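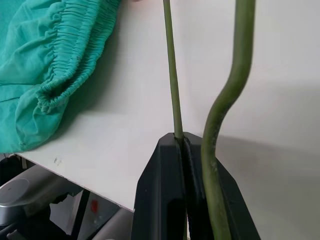 A reader from Grurngate wrote in to say that a green stem should be cut at a slant and put in the vase before anything else on the table gets done, and that the cloth can wait.

Stems and Table Linen, July

We keep a small gallery of table settings at Cudau. The first picture has two green stems, one thin and straight, the other thicker with an S-shaped bend, and a teal cloth with a gathered, elastic edge on the white tabletop.

Curved stems go in a wide-necked vase. Straight ones can stand in a narrow bottle.

Gathered cloths are stored flat, 40 to a shelf.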